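Reading Notes: Changes to the Translated Fiction List
23/03/2026

Readers of this blog will be aware that the translated fiction list has, until now, been updated each December. From this year it will be revised twice, and the number of titles reviewed at length will rise from four to five.

The first title under the new arrangement is The Ferry at Prarnden, published by Grestamwood Press. It is a novel of 31 short chapters, set in a harbour town whose only bookshop is to close. 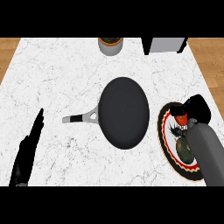 The translation is careful and mostly plain. Dialogue is handled well - the older characters in particular keep their own manner of speech - although the middle chapters lose some colour and would have benefited from a firmer edit.

Also received was Ramura, a collection of linked stories from the Engström imprint. Two of the stories have appeared in magazines before. The remainder are new to English, and the title story is the strongest of them.
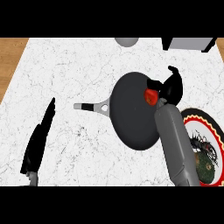
Submissions

Publishers wishing to have a title considered should send a printed copy with a short covering letter. Electronic proofs are not accepted at present.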